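4.3 Changing the band and setting the tension

Applies to Brevura 525 saws with the Tusia control unit. Saws delivered before December have a hand-operated tensioner - see 4.4.

1. Raise the saw head fully and close the lower valve on the feed cylinder.
2. Turn the main switch to 0 and lock it.
3. Open both wheel covers. The catch on the idler side is released with a 5 mm hex key.
4. Slacken the tensioner until the band hangs free of the wheel flanges.

CAUTION: The band can spring out when released. Wear cut-resistant gloves and eye protection.

5. Lift the band out of the guides, then off the wheels. Brush swarf from the guide blocks and wheel faces.
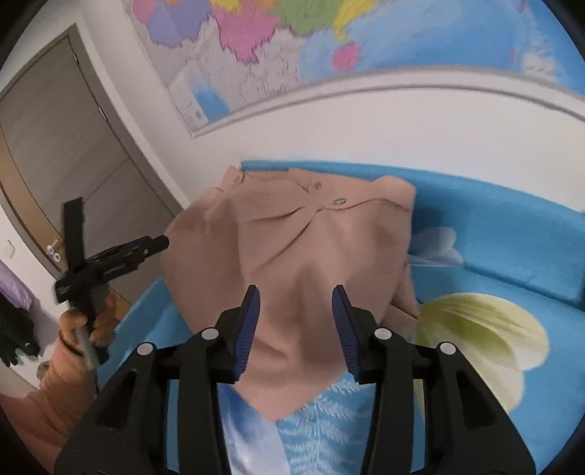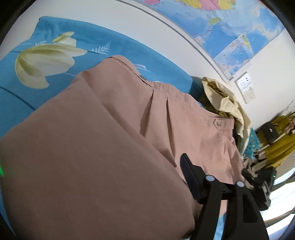 6. Fit the new band with the teeth pointing in the direction of travel. Seat it in the guides first, then on the drive wheel, then on the idler wheel.
7. Tension the band to 2,000 on the gauge scale. Do not exceed the red mark.
8. Close the covers, unlock the main switch and run the band at the lowest speed for 3 minutes without cutting.
9. Stop the saw, check the tension again and correct it if needed.

Note: New bands must be run in at reduced feed. Feed values for solid bar and tube are in table 7.

Note: If the band runs against a flange, adjust the idler wheel tilt as in 4.6. Do not correct tracking with the guides.

Spare bands and guide blocks are ordered from Llewellyn, Hesstead, quoting the number on the type plate.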